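OK, a few of you asked how the two hand-held grippers compare, so this is going to be a long one. Get a coffee. I've had the Drutum pair and the Dredex pair on my hands for most of a week now and I have opinions!

First, the thing I got wrong. Back in January I posted that jaw shape hardly mattered as long as the tracking was good. Sekar Subramaniam told me I'd regret that, very politely, and I'd like him to know I now do.

The Drutum jaws are flat pads. Lovely on boxes, lovely on anything with two parallel sides, and I could pick up a teaspoon with them on the first morning. The Dredex jaws are curved, so when they're open they make a sort of rounded scoop, and I really didn't expect to like them (they look like something for serving salad).

Then I got to cloths. Wiping down a microwave is on our task list because it's the kind of chore people say they'd hand over tomorrow, and it's a surprisingly good test. You need one hand to deal with the door and the other to keep hold of something floppy while you push it against a flat surface.

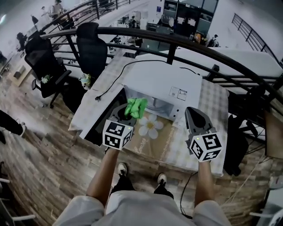 With the flat pads I kept losing the cloth at the corners. It would creep out a little with every stroke until I was holding a tiny pinch of fabric and polishing the glass with bare plastic. The curved jaws bunch it up and keep it bunched. I did 50 wipes with each pair and dropped the cloth 3 times with the Dredex. I stopped writing down the Drutum drops because it was getting me down.

Marker cubes next, for those of you who care about tracking (hello, both of you). Having a pattern on every side of the cube is a big help when you turn your wrist a lot, which you do with a cloth. The old flat plate I used before would vanish the second I rotated my hand, and then I'd have a gap in the path to patch up that evening.

I do have complaints. The Dredex pair is heavier out at the front, and after a long session I feel it in my forearms. I'd also love a softer trigger. The Drutum one is so light you forget it's there, and I'd happily pay extra for that trigger on the other body. Mizuno, if you're reading, please just sell me the trigger!

Someone asked about small stuff, buttons and dials and so on. Flat pads win, easily. I can turn a timer knob with the Drutum and I mostly just nudge it with the Dredex. So if your list is all knobs and switches, ignore everything I said about cloths.

Next up is folding, with the same 2 pairs and a stack of dish towels. I'll post the numbers when I have them. Sekar has already guessed the result and won't tell me what he wrote down.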